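Notebook: canvas waterproofing, wax vs. no wax

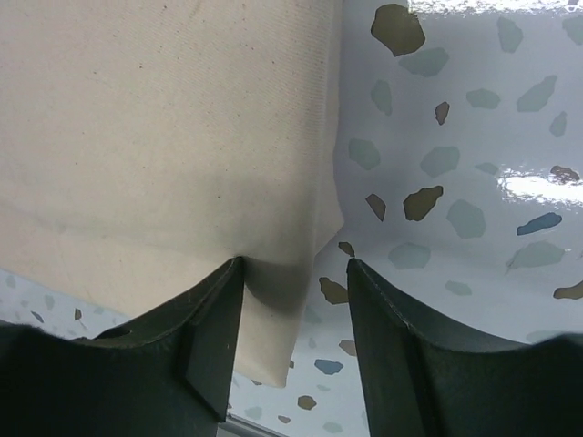 Plelarham, March 2023

Heydari still claims their wax bar beats plain cotton duck for 188 hours of rain. I doubt it. Rubbed it into five swatches, left five bare, hung all of them under the drip rig. By hour nine the waxed ones were leaking at the fold lines, same as in January. The flat parts held – for now. Anel's data sheet never mentions folds. Will repeat with seven coats before I write to Floltstead, but I wouldn't order any yet.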